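Notebook, Pledadum cell, June
Bedding task, two-arm policy – chunk length and the release problem

Start 09:40. Picking up from the previous entry. The question is still whether the late release comes from the policy or from the gripper position reading. Last week's Prumham checkpoint held on to fabric well past the point where the operator would have let go, and the log alone does not separate the two causes.

Data as it stands: 1,121 demonstrations after cleaning. Of these, 634 have a cloth in the workspace together with at least one pillow. The rest are pillow only. I removed 155 episodes where the two sides drifted out of sync during recording. They are kept in a separate folder and should not be merged back until the timestamps are repaired.

Changes for this round:
Action chunk shortened to half of what Prumham used.
Gripper command now treated as a continuous width. It was a binary open/close before.
Loss weight on the gripper channel raised.
Nothing changed in the image encoder or in camera placement.

Training ran overnight on the Estico machine without a restart. Validation loss on the arm joints is flat against the old checkpoint. Gripper loss is lower, but the scale changed with the continuous target, so the two curves cannot be compared directly. I plotted them on separate axes to avoid misreading this later.

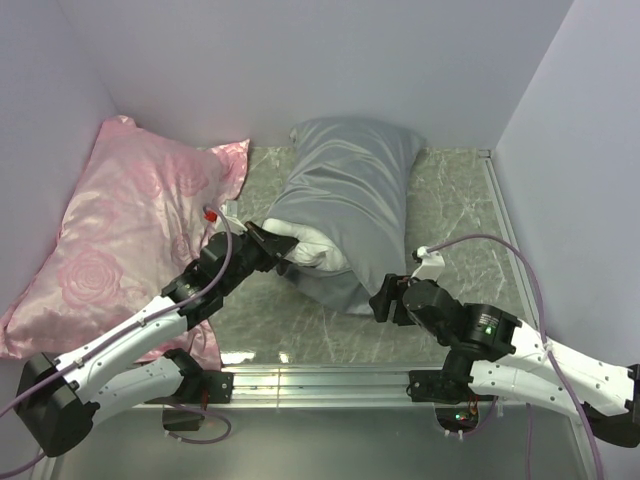 Satin is harder than the cotton set in two ways. Highlights move with every small shift of the fabric, and the encoder seems to treat a moving highlight as a moving edge. Friction is also low, so a pillow slides where a cotton one would stay put and fold. The first effect shows up in the attention maps. The second I am inferring from the joint torque traces and would not put in a report yet.

Release timing. I took the step at which commanded width passes half open and compared it with the operator's step at the matching phase. With the old checkpoint the lag was always positive. With the new one it is spread on both sides of zero, with a tail on the late side. The tail is mostly episodes where the cloth is bunched between the jaws. Measured width stops short of commanded width there, and the policy reads this as a grasp still in progress. So both causes are present, and the position reading explains the tail.

Tried masking measured width from the policy input, keeping only the command history. The tail shrinks. Missed grasps go up, as expected, because the policy has no other signal that the jaws closed on nothing. Not a usable fix by itself.

Butkienė set (308 episodes, mixed fabrics, collected on the older rail spacing) was tested as held-out data only. Arm motion transfers poorly near the front of the table. I suspect the bracket offset – the base transform in that config file was never updated. Check this before drawing anything from the numbers.

To do:
Feed motor current in alongside width and retrain from the same seed.
Correct the base transform for the Butkienė set and rerun the evaluation.
Re-mark phase boundaries on the satin episodes. Several have "release" marked at first jaw motion, others at full opening. Use first motion everywhere.
Save the masked-width checkpoint under its own name. The current one will be overwritten by the next run.

Stopped 17:15. Retrain queued with current input, old chunk length left in as a second arm of the comparison.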